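Consejos de casa para quien escribe: cuadernos, borradores, tinta y mesa

Por Jin-sol Wang

En el grupo de escritura de Leiva me preguntan más por mis cuadernos que por mis cuentos, lo cual acepto. Durante el invierno fui apuntando las preguntas, y en junio, con el curso ya terminado, las he ordenado un poco. El español no es mi primera lengua y algunos nombres de papelería los aprendí tarde; si en su país se dice de otra manera, sabrán entenderme.

Los cuadernos

Compre cuadernos todos del mismo tamaño. Yo cometí el error contrario durante años y tengo 17 cuadernos de casi tantas medidas, que no se dejan poner en fila en ningún estante. Ahora uso el Nirkus de tapa blanda, el de 28 líneas por página. Es un cuaderno sencillo. El papel acepta bien el lápiz y regular la pluma; con rotulador traspasa.

Deje en blanco las dos primeras hojas. Cuando el cuaderno esté lleno, escriba en ellas un índice: número de página, una o dos palabras, nada más. «34, la tía en la estación». «51, nombres de barcos». Si el índice se hace mientras se escribe, uno empieza a cuidarlo demasiado y escribe para el índice. Yo numero las páginas a mano, solamente las impares, en la esquina de abajo.

En el lomo pego una tira de papel con el mes de comienzo y el mes de final. La cinta adhesiva transparente se pone amarilla y después se cae, dejando una goma que atrapa el polvo. Va mejor una gota de cola blanca extendida con un palillo.

No arranque hojas. Si una escena le da vergüenza, doble la hoja hacia dentro y siga. He recuperado de una hoja doblada el principio de un cuento que me gusta mucho, y no recuerdo qué me daba vergüenza.

Imprimir un borrador largo

Mi primera novela tenía 405 páginas impresas, y la llevé a una lectora dentro de una bolsa de la compra. Llegó con las esquinas redondas. Desde entonces hago lo siguiente.

Imprimo por capítulos, cada uno con su numeración propia y el número del capítulo delante: 7-1, 7-2, 7-3. Si cambio el capítulo siete, reimprimo el siete y los demás quedan quietos. Para la corrección dejo el margen derecho muy ancho, más ancho de lo que parece razonable, y doble espacio entre líneas. Gasta papel, es cierto. Se puede imprimir por la cara limpia de hojas ya usadas, pero entonces cruce la cara vieja con una raya grande de lápiz antes de meterla en la impresora. Una vez corregí durante media mañana un capítulo que ya había suprimido.

Cambie la letra. Si escribe en la pantalla con una letra con remates, imprima con una sin remates, o al revés. Las repeticiones salen solas a la vista. Las comas también, aunque menos.

Para sujetar cada capítulo, una pinza de oficina arriba a la izquierda. Los clips se enganchan unos con otros dentro de la carpeta, y la grapa obliga a doblar la esquina para leer la última palabra de la línea.

Coser un cuadernillo en casa

Cuando un cuento está terminado me gusta coser tres o cuatro ejemplares para los amigos. No hace falta ser encuadernador. Se necesita una aguja gruesa, hilo encerado, un punzón, una regla metálica y una cartulina de 180 gramos para la cubierta.

Doble las hojas de una en una y después métalas unas dentro de otras. Doblarlas todas juntas da un lomo gordo que no cierra. Repase el pliegue con el mango de una cuchara, apoyando con fuerza moderada.

Marque tres agujeros en el pliegue: uno en el centro y los otros dos a la misma distancia de los bordes. Perfore desde dentro hacia fuera, con una guía telefónica vieja o una revista gorda debajo. Entre con la aguja por el agujero central desde dentro, salga, entre por el de arriba, baje por el interior hasta el de abajo, salga y vuelva al centro. El nudo queda dentro, con un cabo a cada lado del hilo largo. Si el hilo rompe el papel, ha tirado hacia arriba; hay que tirar siempre en la dirección del pliegue.

Al final se corta el borde, que queda en escalera por el grosor de las hojas. Yo lo corto con cúter nuevo y muchas pasadas suaves. Con un cúter viejo se arrancan fibras y el borde parece mordido por un ratón (ya me han dicho que esto también tiene su encanto, pero a mí me molesta).

La mesa

Una mesa para escribir y otra para cortar y pegar sería lo ideal. En mi casa hay una, y la cubro con papel cuando toca trabajo sucio. Sirve el reverso de un papel de regalo, el papel de estraza, cualquier pliego grande. Fíjelo con cinta de pintor por debajo del tablero.

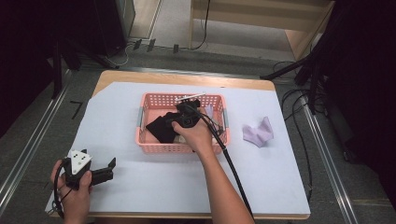
Cesta de plástico sobre la mesa cubierta de papel.

Lo que está en uso vive en un recipiente que se puede levantar con las dos manos y llevar a otra habitación. Lo que no está en uso vive en el armario. Con esta regla tan simple he ganado más horas de escritura que con todos los métodos que leí en los libros sobre disciplina. Para comer, se levanta el recipiente y se pone el mantel; después de comer, al revés.

Los lápices, en vertical y con la punta hacia arriba, en un bote pesado. Las gomas de borrar, separadas de cualquier plástico blando: se pegan a él con los meses y luego hay que despegarlas con uña y paciencia. La goma sucia se limpia frotándola sobre un trozo de tela vaquera.

Manchas de tinta

La tinta negra Drokex me gusta por el color, un negro que tira a castaño, pero mancha todo. En los dedos, jabón de manos y una cucharadita de azúcar, frotando sin agua al principio. Se va casi entera; lo que queda debajo de las uñas se va al día siguiente.

En la ropa de algodón, si la mancha es reciente, ponga papel absorbente debajo y leche tibia encima, con toquecitos, cambiando el papel cada vez. Luego lave como de costumbre. No la meta en la secadora hasta comprobar que ha salido. Pruebe antes en una costura escondida, sobre todo si la tela es de color. Las tintas llamadas permanentes lo son, y con ellas no conozco remedio.

En la página escrita no haga nada. Coloque un secante, espere, y copie la frase perdida al margen. Raspar con cuchilla deja el papel peludo y la palabra nueva se extiende como una araña.

Para limpiar la pluma, agua fresca del grifo, llenando y vaciando hasta que salga clara. Después la dejo envuelta en un papel de cocina, con el plumín hacia abajo dentro de un vaso, toda la noche. Nunca agua caliente. Si no va a escribir con ella en varias semanas, guárdela vacía.

Notas sueltas

Las notas en tiques, servilletas y sobres hay que pasarlas al cuaderno la misma noche. Yo lo hago a las diez, antes de lavarme los dientes. El tique se borra con el calor y con el tiempo, y la nota del bolsillo va a la lavadora. Cuando la nota ya no se entiende, la copio igualmente, tal como está. «El perro del notario, pero azul» esperó dos años en mi cuaderno hasta que encontró su cuento.

Para los personajes uso fichas de cartulina, una por persona. En la cara de delante, lo que los otros saben de ella. En la de atrás, lo que no sabe nadie. No anoto el color de los ojos si no va a servir. En una caja de zapatos caben las fichas de dos novelas, y un trozo de cartón más alto las separa.

Las fechas de la historia las pongo en una tira larga de papel, pegada por dentro de la puerta del armario. Se escribe a lápiz. Mis personajes cambian de edad tantas veces que con bolígrafo ya habría perdido la puerta.

Copias de seguridad

Trabajo con el programa Gikow, que guarda solo cada poco tiempo, y aun así al terminar el día copio el archivo en una memoria externa. El nombre del archivo lleva el año primero, luego el mes, luego el título. Las palabras «final», «definitivo» y «bueno» están prohibidas en mi ordenador desde que tuve una carpeta con las tres juntas.

Una vez por estación imprimo lo que llevo y lo guardo en casa de mi hermana. Los papeles van en una caja de cartón con tapa, acostados, lejos del suelo y de la pared que da a la calle. En Leiva hay mucha humedad. Si un paquete de hojas coge olor a cerrado, ábralo en abanico cerca de una ventana, sin sol directo, y meta después en la caja una bolsita de tela con arroz crudo, que se cambia cuando se apelmaza.

Preguntas que me repiten

¿Lápiz duro o blando? Para los primeros borradores, blando. Para corregir encima de lo impreso, uno duro y bien afilado, que cabe entre las líneas.

¿Se puede escribir en la cocina? Yo he escrito mucho en la cocina, mientras hierve el caldo. Ponga el cuaderno en un atril de recetas y tenga un trapo seco solo para las manos. El trapo de los platos no vale, siempre está mojado por un lado.

¿Qué hago con los borradores viejos? Guarde el primero y el último. Los del medio los uso por detrás para las listas de la compra, y a veces, en el mercado, leo un diálogo antiguo junto a los puerros y lo corrijo con el bolígrafo de la frutera.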